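How to compare two grippers without lying to yourself

By Kalkidan Wubshet
Last updated October 22, 2024

Every gripper is excellent in its own demo video. It picks up an egg. It picks up a strawberry. Somewhere off to the side, one assumes, is a bucket of earlier strawberries.

This page is how we compare grippers at Gebru, which is a small shop with one arm, one fixed camera and a drawer full of fingers we paid too much for. It grew out of a comparison I did in March between the Flavier parallel gripper and the Motbridge, which costs a good deal more and comes in a nicer box. I got the first round badly wrong and had to throw it out, so most of the steps below are scars.

You'll need an arm you already trust, both grippers, both mounting plates, a table, a camera that stays put, and a spreadsheet. You don't need a test standard. There are good ones around and you should read them eventually, but if you start there you'll spend a fortnight on vocabulary.

1. Decide what you're asking

"Which gripper is better?" can't be tested. "Which one picks up our ugly objects more often, from anywhere on our table, using the same controller?" can. Write your question on a piece of paper and tape it to the monitor. By the third hour you will want to change it to suit the gripper you like.

Mine was the ugly objects one. If yours is about cycle time or payload, steps 2 to 4 still apply and you can be choosy about the rest.

2. Mount the first gripper and redo the tool centre point

Bolt it on, torque the screws to whatever the maker says, then teach the tool centre point again from scratch. Do not type in the number off the drawing. The drawing doesn't know about your adapter plate or the washer you added in 2022.

The Flavier's fingers are shorter than the Motbridge's. In my first round I swapped one for the other, kept the old offset, and recorded a whole afternoon of the Flavier closing gracefully on air. I had drafted a fairly snooty paragraph about it before Pao-chu Yip looked over my shoulder and asked what the Z value was.

Check the offset by bringing the fingertips down to a known point on the table from a few different wrist angles. If the tips wander as the wrist turns, teach it again.

3. Match the settings you can match

Same approach speed, same acceleration, same height above the table before closing. Force is harder. Both makers give you a percentage, and a percentage of what is left as an exercise for the customer.

I put a cheap load cell between the fingers and adjusted each gripper until the readings agreed. Those are the settings I used for every object. You'll be tempted to tune the force for the soft things. Resist, or tune both grippers for every object and accept that you live at the bench now.

We run everything through Ustham, our in-house controller software, which logs commanded width, measured width and motor current. If your controller logs only "grasp OK", be suspicious. The Flavier reports a successful grasp whenever its fingers stop before fully closed, which includes stopping on a bit of its own cable.

4. Fix the camera and leave it alone

Clamp it so it sees the whole working area of the table, lock the focus, lock the exposure, lock the white balance. Then mark the position of the clamp with a paint pen, as somebody will bump it, and that somebody will be you.

Auto exposure is the one that gets people. A white table is a hard enough background without the camera deciding to brighten everything each time a black finger swings past. If your object detection feeds the grasp planner, a drifting image will show up in the results as a gripper problem, and you'll blame the hardware for what the camera did.

Recalibrate the camera to the arm once, before the first gripper. After swapping, check it but don't redo it unless it's off. If it is off, both halves of the comparison go in the bin. Sorry.

5. Choose objects that annoy you

Skip the cubes. Any gripper can pick up a cube, and a cube will tell you only that the power is on.

What you want is a mix of shapes that each cause a different kind of trouble. Thin flat things are cruel to parallel fingers, which have to get down to the tabletop without driving into it. Shoes are cruel in another way: they squash, they roll, and they offer a planner an opening, a collar and a sole to choose from, so it picks a different one each time. Pale objects on a pale table find out whether your camera is any good.

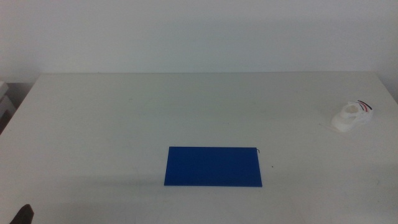

Whatever you pick, use the same physical items for both grippers. Not the same model of item, the same item. Soft things get softer with handling, so alternate which gripper goes first, or the second one inherits a worn-in set and looks like a genius.

6. Generate the positions before you start

Let a script choose where each object goes and at what angle, save the list, and use that list for both grippers. When people place objects by hand and by feel, they place them kindly. I watched Pao-chu set down a shoe for the Motbridge with the tenderness of someone putting a baby to bed, and Pao-chu didn't even like the Motbridge.

Mark a coarse grid with removable tape, set the object down to match the list, then peel the tape before the camera looks. It's tedious. Put the radio on.

7. Run in blocks of 50

Fifty attempts, then stop, wipe the fingertip pads, check the offset, back up the log. We did 2,000 attempts per gripper in the end. You may not need that many, but decide the total now and stick to it. Stopping when your favourite is ahead is a very old trick and it works on everyone, including the person doing it.

An attempt counts as a success if the object leaves the table and is still in the fingers after 5 seconds held still in the air. Anything dropped in that time is a failure. Anything held by a shoelace is also a failure, however impressive it looked.

Log failures by type, and keep the types few. Mine are: missed, slipped, pushed away, and stopped by the controller. Don't add a type called "other". Within a day everything will be other.

8. Clean the log

You'll have some attempts that were nobody's fault, such as an emergency stop from a person leaning on the button. Remove them by a rule you wrote down beforehand. After that I had 1,952 usable Flavier attempts. Report the usable number and what you took out. If one gripper loses far more attempts than the other at this stage, go and find out why before you do any arithmetic.

9. Read the result like a pessimist

The overall success rate is the number everyone will ask for and the least useful one you have. Break it down by object first. Our two grippers finished close enough overall that I wouldn't argue about it at a barbecue. By object they were quite different machines: the Motbridge was better on thin flat things, where its narrower tips get under an edge, and the Flavier was better on anything squashy, having wider pads and less ambition.

Then break it down by where on the table the attempt happened. We found a patch in one far corner where both grippers were dreadful. It was the arm, near the end of its reach and coming in at a silly angle. Averaged over the whole table, that corner had been quietly dragging both scores down.

What we bought

Two more Flaviers, and a set of narrow fingertips that Pao-chu filed down from the stock ones. They do flat things nearly as well as the Motbridge did, on the evidence of a single block of 50, which by the rules on this page is no evidence at all. The full run is on the list. The Motbridge is back in its nice box, and if anyone in the building needs it, ask me for the adapter plate as well, and please teach the offset.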